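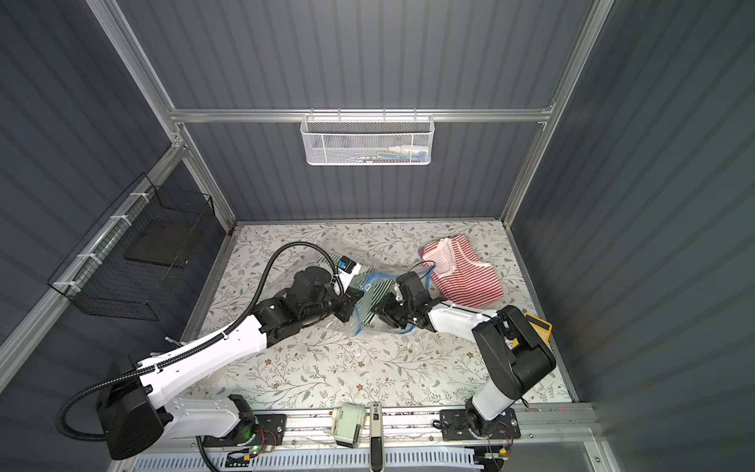

Clear zip-top bag on a floral work surface, with a white mesh basket on the rail behind.

Packing Room: Frequently Asked Questions

Which bags may be used for small items?
Clear zip-top bags are preferred, as the contents can be checked without opening them. Bags are issued by the Saarela store on request. Members bringing their own are asked to choose a plain, unprinted type.

How full should a bag be?
A bag should close along its whole length without strain. The limit for a single bag is 700 grams. Heavier items should be divided between two bags and both labelled with the same number.

What are the hanging baskets for?
Baskets on the rails hold supplies in current use, so that the work surface remains clear. They are not intended for finished bags, which go to the collection shelf in Room 6.

May the printed table covering be replaced?
Users may bring a covering of their own, provided that it lies flat and can be wiped. Patterned sheets are permitted. Requests for a fitted sheet should be sent to Kumudini Bepari at the Monen office.

How should the surface be cleaned?
Please use a damp cloth and mild soap. Bleach and scouring pads must not be used on printed sheets. Supplies should be returned to their basket before cleaning begins.

Can used bags be returned?
Yes. Undamaged bags may be left in the returns box by the entrance. Bags that have held food or liquids are not accepted.

How much notice is required for a large order?
Orders of more than 263 bags require four working days' notice. The order form is available from the office and must be signed by the person collecting.

Whom should I contact about missing supplies?
Please write to Lakmal Biswas, Stores, giving the basket number and the item required. Basket numbers will be revised in October.

Page last reviewed: September 17, 2025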